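Keeping Denim Going: Washing, Drying, Folding and Fixing

I love denim more than a grown woman probably should, and a lot of you have written in since the laundry page went up in July to ask how I keep mine going so long. So I've pulled everything together on one page. Some of it came from my mother, some from Kathleen Carroll (who altered half the wedding dresses in our town and still hems jeans better than any shop I've tried), and the rest from wrecking a few good pairs on my own.

Before the wash

Empty the pockets. All of them, including the little one inside the front pocket, where I once washed a guitar pick so many times it went cloudy.

Zip the zipper and fasten the button. An open zipper is a tiny saw going around in there with your T-shirts. Then turn everything inside out. The rubbing that fades jeans happens on whatever side faces out, so let the inside take it.

How often? Less than you think! If they aren't stained and don't smell, hang them by an open window overnight and wear them again. Jeans you garden in are another story, and they go in whenever they need to.

Spots first:
Grease: a drop of dish soap, rubbed in with your thumb, left for half an hour.
Grass: white vinegar and water, half and half, dabbed with an old toothbrush.
Ink: rubbing alcohol on a cotton ball, with a rag underneath to catch what comes through. Try it on the inside of the hem first.
Mud: let it dry all the way and brush it off outdoors. Wet mud just gets pushed deeper.

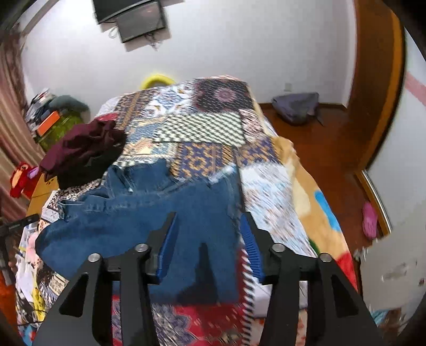
In the machine

Cold water, gentle cycle, a little less detergent than the cap tells you. I wash at 30 on my machine (it's an imported one and reads in Celsius, so look for the cold or cool setting on yours). Darks with darks. New indigo bleeds, and the first couple of washes really should be denim on its own unless you want pale blue socks.

Don't pack the drum. Denim is heavy when it soaks and needs room to turn over, or you get those white streaky crease lines that never come out. Four or five pairs is plenty for most machines.

Skip the fabric softener. It coats the cotton, and on stretch jeans it can make the knees bag. If they come out stiff, half a cup of white vinegar in the rinse does a nice job and the smell goes off as they dry.

Drying

I line-dry almost all year. Give each pair two good hard snaps as it comes out of the washer, holding it by the waistband, then run your hands down the side seams and pull them straight. It saves you the ironing later. Hang by the waistband with the pockets pulled out, because pockets are always the last thing to dry. Keep them inside out if the line gets full sun.

If you use a dryer, go low and take them out while the seams are still a bit damp. The elastic in stretch denim hates high heat. Let them finish over a chair or a door.

Folding on the bed

I do my folding on the bed, since the kitchen table always has something sticky on it. Any flat spot at hip height will do, and your back will thank you for not doing it on the couch!

Lay the jeans out front side up and smooth from the waist down. Bring one leg over the other so the back pockets face out. You'll see a little point sticking out where the seat seam curves. Tuck it in toward the legs so you have one long straight rectangle. Fold the hems up to just under the waistband, then fold in thirds. That makes a packet that stands up by itself in a drawer, and you can see every pair at once instead of digging through a pile.

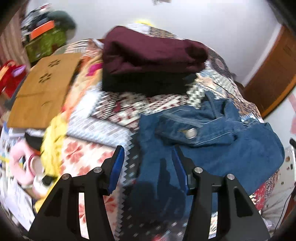

Children's jeans only need folding in half and half again, and honest to goodness they'll be on the floor by Friday anyway. Jackets I never fold. The collar gets a crease that takes forever to relax, so they go on a wide hanger with the top button done up.

For overalls, fold the bib down over the front first, lay the straps flat inside, and carry on as if they were jeans. The hardware stays put and doesn't scratch anything.

Small repairs worth learning

Nuala Costello wrote to ask about holes in the inner thigh, and that must be the most common question I get. Catch it when the cloth looks thin and fuzzy, before it opens up. Cut a patch from an old pair, a good inch bigger all around than the weak spot, and pin it to the inside. Then sew back and forth across it in rows, quite close together, going past the edge of the worn part into strong cloth. By hand is fine. It takes one long movie.

A jeans needle is a must if you use a machine. Regular ones snap on the thick seams. Where the hem crosses the side seam, tap the lump flat with a hammer before you sew it (put a board under it, please, not your good table). Kathleen taught me that one and I still get a kick out of it.

Popped buttons are easy too. The hammer-on kind come in little packets at the fabric store. Poke the tack through from the inside, set the button on top, and give it a couple of firm whacks. If the old hole has torn, sew a scrap of denim behind it first.

Save the legs

When a pair is truly done, cut off the legs and keep them. One adult leg, slit up the seam, gives you a lovely long piece of cloth. I've made pot holders (two layers of denim with cotton batting in between, never polyester, it can melt), a clothespin bag, a draft stopper filled with rice, and a knee pad for weeding. The back pockets, cut out with a border, make a place for scissors on the wall by my sewing machine.

Keep the waistbands as well! They make very strong ties for tomato plants and for bundling up extension cords in the garage.

Storing for the season

Clean and bone dry, always. A cotton pillowcase beats a plastic bin in a damp house. Toss in a couple of cedar blocks and sand them lightly each spring to wake the scent up. White denim goes in by itself, wrapped in an old sheet, as the dye from dark pairs will creep over a long winter.

Next up is sweaters, and I have a lot to say about pilling. Send me your questions before I start writing.

Last updated Thu 7 October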